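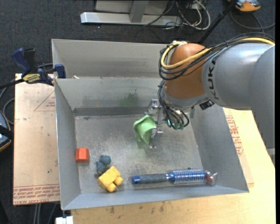
分拣工位:KUKA 机械臂在灰色金属料箱里夹着一件浅绿色软胶物件,箱内还有发刷和积木块。

Gralbridge 的《小型抓取工位作业规范包》,用了一个多月,说说感受。

先讲买到的是什么。一本活页手册,一叠点检表,一卷地面标线胶带,几张塑封的警示牌,外加一年的在线表单账号。单价 2,000 元,续费另算。卖点写得很满,“照着做就合规”。我对这种话一向过敏。合不合规要看你的风险评估怎么做、谁签字,买一本活页夹替代不了。手册的第一页其实也印了这句意思的免责声明,字号比宣传页小得多。

编者署名 Coralie Sutcliffe 和 Declan Gilchrist,看得出两人写法不一样。讲机械固定和线缆的几章很具体,应该是干过活的人写的。讲管理流程的几章就空,“应建立完善的机制”这类句子翻两页能碰到三次。

有用的部分先说。

料箱固定这一章值回一部分钱。它要求箱体不能只靠自重放在台面上,至少要有夹具压住,而且夹具要写进开机点检。我们的箱子左上角本来就用杆式夹夹着,以前谁路过谁拧一下,没人记录。照着它的表做了以后,同事 Fletcher Ruawai 发现另一个工位的夹子已经松到能用手晃动。箱子挪一点,标定就不准,夹爪往箱壁上蹭,这种毛病查起来很烦,早上多看一眼能省半天。

线缆那章也可以。它让你把机械臂慢速开到几个极限姿态,逐个看外挂的管线有没有绷紧、有没有可能钩到箱沿。臂上挂着几束线、又要伸进箱子里干活的工位,真该做这一步。原文给的姿态表是按小型臂写的,大一号的机器要自己改,手册没提醒。

地面走线只有半页,我觉得太少了。谁家调试区的地上没有几圈线?它只说“保持整洁”,没说人的走道和线怎么分开,也没说穿过走道的线要不要加盖板。胶带倒是送了一卷,贴在地毯上根本粘不牢,第二天就翘边。

再说不满意的。

测试物件那章我基本不认同。它建议统一用配套清单里的标准方块和圆柱,理由是结果可以比较。可比是可比了,但我们要夹的是发刷、塑料积木、软胶件这类形状乱七八糟的东西。软胶一夹就变形,发刷的刷毛和手柄完全是两种手感,拿方块跑出来的成功率对我们没什么参考价值。它规定每轮 500 次抓取才能出报告,次数定得很硬,物件怎么选、磨损到什么程度要换、箱底有碎屑算不算异常,全都没写。次数多不等于测得好。

夹爪力度上限也写得含糊,只让你“参照物件特性设定”。我写邮件问过,客服 Corey Trevaskis 回得挺快,说下一版会补表格。那就等下一版再说。

人员进入的规则在第 42 页,要求进入工位前停机、挂牌、本人保管钥匙。内容没毛病,问题是放得太靠后。新人翻手册通常看前十几页,这一条应该放在最前面,最好单独印一张。我们自己打了一张贴在门边。

在线表单是整套里最弱的。手套没摘就得点五六层菜单,照片上传经常卡住,断网时填的内容直接丢。八月那阵网络不稳,我们丢过一上午的点检记录,后来干脆回到纸质表。导出只有一种格式,字段名还是英文缩写,没有对照。

同类的我还看过 Vustuveck 的一套,大约 200 元,只有点检表,没有正文。便宜,表也够用,但项目为什么这么列一句解释都没有,拿给新人就是打钩。Gralbridge 这本至少在固定和线缆上讲了道理。

值不值得买,看你手里有什么。已经有像样的风险评估、有人按期点检的团队,花这个钱意义不大,借一本把料箱固定和线缆两章看完,抄到自己的表里就行。刚搭第一个工位、连点检表都没有的,可以买纸质部分,账号别续。冲着“照着做就合规”去买的,先找懂安全评估的人谈一次。

还有一个小问题:活页的孔距和国内常见的文件夹对不上,自己加页得重新打孔。

评分:手册三星半,点检表四星,胶带一星,在线表单一星。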